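Imprimir | Enviar por correo electrónico

Cuaderno de taller - Proyecto Arnero, puesto de verdulería
7 de febrero de 2025

Hoy tocaba demostrar por control remoto la tarea de compra con dos brazos, ¡y qué gusto da por fin trabajar con el puesto montado! Llevábamos desde noviembre practicando con bloques de espuma sobre una mesa y se nota muchísimo la diferencia.

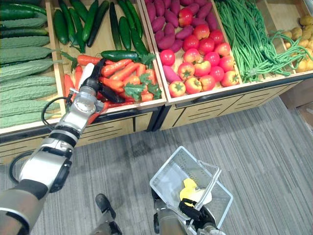 Lo primero, el recuento, que luego se me olvida: 37 episodios grabados, 33 válidos. De los cuatro descartados, dos son culpa mía (solté el gatillo antes de tiempo) y los otros dos fueron cortes de la conexión con el mando izquierdo. Los dejo en la carpeta de rechazados sin borrar, que en Cellovis los quieren para probar el filtro automático.

Reparto de manos: el brazo izquierdo coge, el derecho lleva la cesta. Parece una tontería, pero cuesta. Mientras una mano busca la pieza, la otra se te va bajando sola, y si no la vigilas la cesta acaba rozando la moqueta. He puesto un aviso sonoro cuando la pinza derecha baja de la altura mínima y me ha salvado varias tomas.

Zanahorias: lo más entretenido del día. Están en montón, cada una apunta para un lado, y la pinza entra en el montón sin saber muy bien con qué se va a encontrar. Lo que mejor me funciona es bajar abierta, parar un instante encima, girar la muñeca hasta alinearla con la pieza elegida y cerrar despacio. Ese instante de parada hay que hacerlo SIEMPRE igual. En los primeros episodios lo hacía unas veces sí y otras no, y la política entrenada en Julanton con esos datos dudaba justo ahí, con un temblequeo muy feo.

Melones amargos: colocados en filas, se dejan coger bien por el centro. La piel rugosa ayuda. Pepinos: resbalan más, conviene apretar un punto por encima.

Tomates: fuerza al 25 por ciento y ni uno más. Con ese valor no he marcado ninguno en toda la tarde, estoy contentísimo.

Judías largas: pendiente. Se enredan, cuelgan por el lado y al tirar de una vienen otras detrás. Creo que merecen una tarea propia, con su propia definición de éxito (¿un puñado?, ¿lo que salga?). Si alguien tiene ideas, que las escriba en el margen.

Cosas del equipo:
- El cable del brazo izquierdo hace un bucle bastante abierto. Hoy no se ha enganchado con nada, pero quiero recogerlo con velcro antes de la próxima tanda.
- Los mandos Matsuda van finos desde que bajé la ganancia de giro. Antes, cualquier movimiento de muñeca mío salía exagerado al otro lado.
- Pies quietos durante la recogida. Primero colocar el robot delante del cajón, después mover los brazos. Mezclar las dos cosas complica el etiquetado.

Con lo de hoy ya sumamos 101 episodios válidos en Arnero. Esta noche lanzo un entrenamiento corto con todo, sin las judías, a ver si desaparece el temblequeo. ¡Tengo muchas ganas de verlo!

Para la próxima sesión: cambiar de sitio alguna pieza entre episodio y episodio (dejé el mismo montón demasiadas veces seguidas), grabar también desde un poco más a la derecha y cargar las baterías de los mandos, que hoy terminé con la última rayita.

Imprimir | Enviar por correo electrónico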